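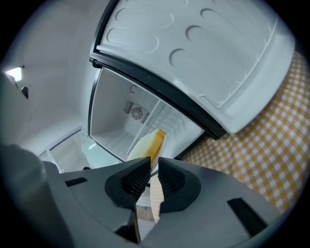 Speaker notes: Household electricity use in the Aslow district
Grirkach Housing Office, spring tenant briefing

Slide 1. Welcome
Thank the residents for coming. State that the session runs 60 minutes and that questions will be taken after slide 5. Printed copies of the rate table are on the side table.

Slide 2. What the survey covered
The office collected meter readings from 386 apartments in Aslow. Participation was voluntary. Apartments on the shared heating loop were left out, as their bills are calculated differently. Pause for the map.

Slide 3. Appliances that run all day
Explain that a refrigerator draws power day and night, including in small apartments where residents keep a compact model. Ask residents to check the door gasket and to leave space behind the cabinet. A mini fridge with room for a single cake on its shelf still belongs on the appliance list.

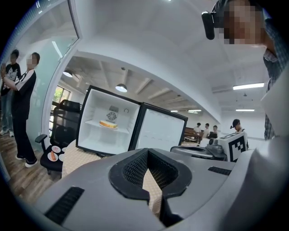
Slide 4. Reading the Filtell meter
Show the two display modes. The first number is total use; the second is use since the last billing date. Residents in the Escobar building have the older meter and should press the button twice.

Slide 5. Next steps
Billing questions go to Room 719. The office is open until 8 p.m. on Wednesday. Remind residents that requests for a meter check must be made in writing and should include the apartment number. Open the floor to questions.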